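Borkside Community Library: Games and Toy Lending Project
Progress report to the Gallus Fund, 27 Aug 2020
Prepared by Ha-rang Cheon
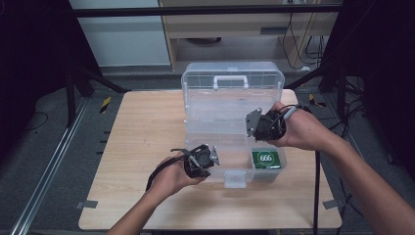
Lending

The collection opened to borrowers in July. We now have 166 items on the shelves and have made over 400 loans. Card games and puzzles go out most. The larger board games are slower, partly for lack of space in people's bags, and we have ordered canvas totes to lend with them.

Returns

Two games have not come back and 15 were returned with parts missing. Venkatesh Kurian replaced most of the missing pieces from donated sets. The rest are waiting on a parts order from Costach, which is late.

Catalog

Every item has its own record. Contents lists are done for the games but not for the puzzles. Alvar Lie is working through those in the evenings and expects to need another month.

Spending

Shelving came in under budget. Storage boxes cost more than planned, and we would like to move the shelving balance to cover them. Please let us know if you need this request on a separate form.

Next period

Hwa-young Ban will start home delivery on the east side of town. We also plan to ask borrowers which games they want bought next.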